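Why I Stopped Trusting the Average

I've been promising a proper write-up of the wrist camera work since February, and a few of you have been kind enough to keep asking, so I've made a big pot of coffee and I'm going to try to get it all down in one sitting. It may wander a bit. Most of you know that I do.

The short version, for anyone who has dinner on the stove, is that we changed how we pick which demonstrations a robot learns from, and the robot got better with less data. The long version is more interesting (to me, at least!) and involves a good deal of me being wrong.

We have a policy that learns to grasp things by watching recordings of a person driving the arm by hand. It sees what the wrist camera sees and learns what the fingers should do next. Our collection, which we call Plislow after the road our first lab was on, had 1,377 recorded grasps in it when I started this. I was proud of that number. I had driven a good share of them myself, often late, with the radio on, and I thought of every one as a little brick in the wall.

The trouble was that the policy trained on all of them was mediocre in a very particular way. It would travel toward an object beautifully and then, over the last few inches, it would dither. It would come up near the thing, open the fingers, drift a little, and close in a place that made no sense. I blamed the lighting for a month. I blamed shiny surfaces for a good while after that, and I still think they deserve a little of it. 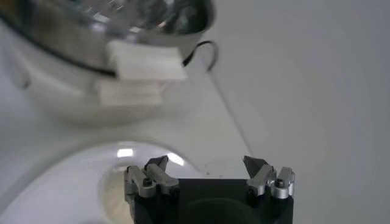 What finally got me looking in the right place was sitting down and watching the last two seconds of recording after recording, with no sound and no charts. People approach things differently. I tend to come in low and slow and tip the wrist at the very end. Other drivers line everything up early and then go straight in. Both ways are fine! But when you feed a model both of them, from nearly the same starting view, it sometimes settles on a path in between, and the path in between can be one that no person would ever drive. It had averaged us. I felt a little foolish, as this is a well-known problem and I had read about it more than once, but I suppose reading about a pothole is different from hitting it.

So we wrote a small filter, which is the part called Tabrizi in the code. For each recording it looks at the final approach, finds the other recordings that begin from a similar view, and asks how well they agree about where to go. When there are two clear habits in a neighborhood, it keeps the larger group and sets the other aside. When there's no clear habit at all, it sets the whole bunch aside, and we go back and record that situation again if we care about it.

After the filter had its way, we were left with 355 grasps. I'll admit that my stomach dropped when I saw it. All those evenings! I ran the training anyway, mostly so I could say I had, and then we tested both versions on the same setups with the same starting positions. We did 30 trials with each. The old policy managed 21 good grasps. The new one missed only twice, and the dithering near the end was mostly gone, which made me happier than the score did.

Now for the cautions. Thirty trials is a small test, and I wouldn't hang a hat on the exact gap. Everything was done on one arm with one pair of fingers. The filter also throws away variety, and I worry that a policy raised on a single habit will be lost when that habit is blocked by something in the way. There are fancier models that can hold on to several habits at once, and we'd like to compare against one properly. My friends over at Dovance have been nudging me toward that for ages, and they're probably right.

The next thing is to try the filter on the Barkden recordings, which are older and much messier, with drivers whose style I don't know at all. I've only opened the first batch so far. The similarity step is slow on them, and I think I need to shrink the views before comparing, so that's what I'll be doing tomorrow morning once the coffee wears off.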